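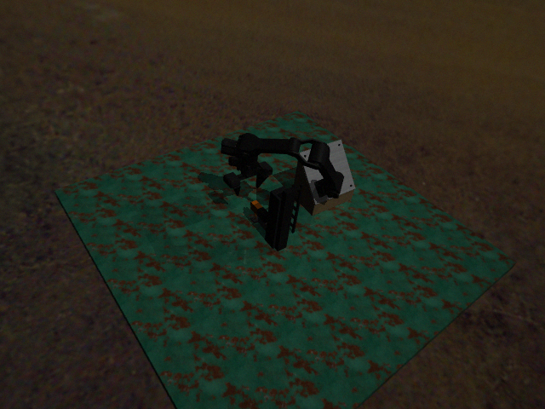
The new Skina record came in the post on Monday, a week before I expected it. It's called Vetbridge, after the village where most of it was recorded, and it's the first thing they have put out since Bart Declercq left the band and then came back again. I've played it through five times now, so these are early notes and I may change my mind about some of it.

For anyone who hasn't followed them, Skina are a duo: Declercq on guitar and tape machines, Rianne Vandenberghe on keyboards and voice. Their second album, Cetari, was the one that got a bit of attention. I still think it's their best, though the second side drags. After that there was a long gap, a single that only came out on cassette, and a solo record by Vandenberghe that I never managed to find at a sensible price.

Vetbridge has eight tracks and lasts just under forty minutes. The first, "Prins", is the one they have been playing live for a while. On stage it went on for ages and got very loud at the end. The album version fades out before any of that happens, and I missed the noise the first couple of times. By the third play I was used to it. Vandenberghe sings it lower than she does live and you can make out most of the words.

Track two is an instrumental with a drum machine that sounds as if it's in the next room. Track three is better. It has two guitar parts that don't quite line up, and they only meet for a bar or so before the chorus. I went back to that bit several times.

The middle of the record is quieter. There's a piano piece, "1409", which is the number on the door of the hotel room where she wrote it, according to the sleeve notes. You can hear the pedals creak. After it comes a long track with organ and what I think is a bowed guitar, though the credits only list "guitar, various". I'd have put this one last.

Side two has the single, which you've probably heard if you listen to the sort of radio I do. It's fine. The remix on the download is by Declercq himself and takes out everything except the bass line and the backing vocals. I prefer it. The download also has a live take of "Prins" with the loud ending put back, so that solves that.

A word on the pressing. The first run is 500 copies, and 100 of those come with a seven-inch of two demos. I didn't get one of the 100. Mine is number 155 on plain black vinyl, flat, with one click near the start of side two that didn't go away when I cleaned it. The inner sleeve is paper and had already split along the bottom, so I've swapped it.

The shop had over half of theirs reserved by the time I rang, and I don't know if there will be a second run. The label's page only says "more in May", which could mean anything.

They are touring too, but the nearest date to me is a two-hour drive and on a work night. I saw them on the Cetari tour and they were very good, apart from a long wait while an amp was changed. If anyone goes, let me know whether they play the organ one.

Next post will be the box of second-hand singles I still haven't sorted.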